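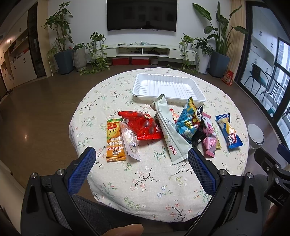
Wenche Bråten wrote to us in June that a snack tray should always be filled at the table, in company, and that a tray which arrives already arranged "has had the best part taken out of it". Her letter has been pinned up in the packing room at Bokia ever since, and the company is in full agreement with it.

About Bokia

Bokia supplies individually wrapped snacks for the home table. We were established in Indalville to serve households that like to keep a tray of small things within reach of visitors, and that had grown tired of driving to several grocers to fill one. Our catalogue presently lists 326 lines, most of them imported, and every one is sold by the single packet as well as by the bag.

The business is privately owned and employs four people. We pack and dispatch from our premises at 123 Heffernan Road, Indalville, and maintain a small collection counter in Brestley for customers who prefer not to pay for delivery.

What we sell

Our range is organised by the way snacks are eaten at home. Crackers and puffed snacks make up the largest part of it, followed by wafers and biscuits, fruit-flavoured sweets, nuts and seeds, jellies and chocolate. Many of our lines carry Chinese labelling. Where the original packet has no English text, we attach a label giving the ingredients and allergens before it leaves our premises.

Customers may order from the catalogue line by line or request a Table Assortment. An assortment is made up to the customer's instructions, which may be as brief as "no peanuts" or as long as a full page. Our packers give particular attention to size and colour. A tray filled entirely with large bags holds very little, and one filled only with small sweets is soon reduced to its least popular flavour. We recommend a mixture of long, narrow packets and smaller pieces, with the larger bags kept to one side and opened as they are wanted.

The tray

Bokia has always advised a plain tray with sloping sides and a pale finish. Bright packaging shows well against it, crumbs are easily seen, and it can be wiped between visits. A tray should be large enough for long packets to lie flat and light enough to be passed across the table with one hand. We do not sell trays ourselves, but will gladly recommend suitable dimensions to customers who send us their usual order.

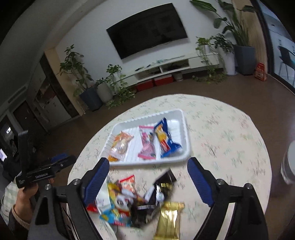

Wrapped snacks and a white tray on a round table with a floral cloth.

Our approach to filling

Assortments are delivered unsorted in a single paper sack – a practice which occasionally surprises new customers. It is deliberate. Tipping the packets onto the cloth allows everyone present to look them over, set aside their favourites and put the remainder on the tray in whatever order they please. Children generally take charge of this work, and we have received a number of firm letters from them on the subject of fairness.

For those who would like some guidance, a printed card is enclosed with each first order. It suggests laying the longer packets lengthwise, placing chocolate away from direct sun, and returning unopened packets to the sack once guests have gone home. Best-before dates should be checked when the tray is refilled.

Standing orders

At present 134 households in Indalville and Brestley hold a standing order with us. Standing orders are packed every Tuesday and may be altered, paused or cancelled at any time before noon on the day of packing. No line is repeated from the previous delivery unless the customer has asked for it.

Quality and returns

Every packet is inspected for intact seams before dispatch. Crumpled bags are accepted as a normal condition of the trade, but split or punctured ones are not, and any that reach a customer in that state will be replaced without charge. Unopened packets may be returned to the Brestley counter in exchange for another flavour of the same value.

Contacting us

Enquiries regarding assortments, labelling and standing orders may be made at the Brestley counter or by letter to our Heffernan Road premises. Suggestions for new lines are welcome – please enclose the empty wrapper if you have kept it.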